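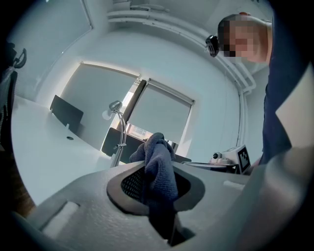 Wendport Community Laundry and Repair Room
Progress report to the Nalon Fund, second quarter

We've had a wonderful spring! The repair evenings you paid for began in April, and by the end of June 410 items had come through the door, most of them clothes and bedding, plus a good pile of curtains from the Kollport side of the river. Of those, 300 went home mended the same evening. The rest needed parts or a second visit (zippers, nearly always zippers).

Sewing lessons have grown faster than we planned. We set out to teach one group on Monday evenings and now run two, with 22 learners between them. Several arrived never having threaded a needle and are now hemming their own pants, and one group has started a quilt out of worn-out work shirts, which is getting very large and very blue.

Spending is close to plan. Thread and needles cost less than expected. Machine servicing cost more, as both older machines needed new belts, and we moved $200 across from the printing line to cover it, as agreed with your office in May.

The one thing running behind is the drying room. The Bognár building has the space, but the vent work can't start until the landlord signs off on the drawings. We hope to have that in July and to open the room in September.

Next quarter we want to try a daytime class for parents, with a play corner at the back, and to start lending out the two small machines. People keep asking for them!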